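Costuvwood site, household data collection
Progress report to Price, period ending Sunday, September 1, 2024
Prepared by Meriem Mansour, Wuratum

Short one this time, we are mid-move between rooms and I have the budget sheet to finish too. Numbers first: 104 bathroom episodes recorded, 71 kept after review. Target was all 104 usable so yes, we're behind. Reasons further down. 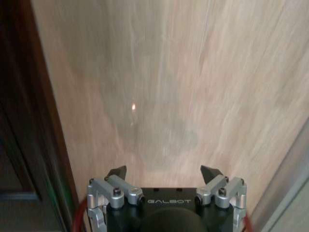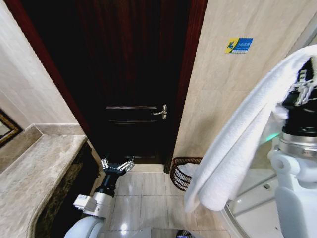

Bathroom work, wrist view first, then head view.

What got done. Towel tasks mainly. Pick up, carry, drop in basket, hang on rail. Door approach added in the second half of the period because Vusville asked for it and the room suits it. Operators are faster than they were in February, less hunting for the grip, fewer restarts. Training a new operator now takes a day and a half, was closer to three.

Why episodes got thrown out. 17 of them had the wrist and head streams out of step with each other. Bad clock setting after a restart, fixed, and there's now a check that runs before each session starts. Wish we'd had it in the spring. The others were a mix: towel dropped and picked back up without being marked as a retry, operator stopping to ask a question halfway, a few where the wrist view was too smeared from fast motion to be any use. We are keeping the dropped-towel ones in a seperate folder. Vusville thinks recoveries are worth having once they're labeled properly and I agree, but they don't count toward the total in this report.

Labels. Every kept episode has a task line and start/end marks. Step-by-step marks are done for towel tasks only. Door ones not started. Two labelers disagreed a lot on when a grasp "begins" so we wrote a half-page rule, first finger contact, and redid the early batch. That ate most of a week. Wasn't in the plan.

Size of the whole set is now 1943 kept episodes across all rooms, kitchen still by far the biggest share. Bathrooms are thin and will stay thin unless we get a second one. Asked the owner of the Costuvwood house about the upstairs bathroom, waiting for an answer.

Learning side. First policy trained on towel episodes went out to Vusville for testing. No results back yet so nothing to claim. They did say lighting is too much the same from one episode to the next. Fair. From now on each session gets split, half with the ceiling light on and half with it off, and towel color changes every few runs.

Money. On track except labeling, which is over because of the redo. I'd like to move the unspent travel line over to cover it, need a yes from Price before I do. Nothing else to ask for this period.

Next period:
Finish step marks on the door episodes
Rerecord the 17 with the timing fault
Hallway and laundry room, if the cart fits through, still have to measure
Send the recovery folder with labels to Vusville
Decide on second bathroom

Risks. One operator leaves at the end of next month and the replacement isnt hired. Storage drive is getting full, a new one is on order. If the upstairs bathroom is a no, I'd propose putting those hours into the kitchen and calling it a change of scope, can talk about that on our next call.

Full episode list and the reject log are in the shared folder, same place as before.

MM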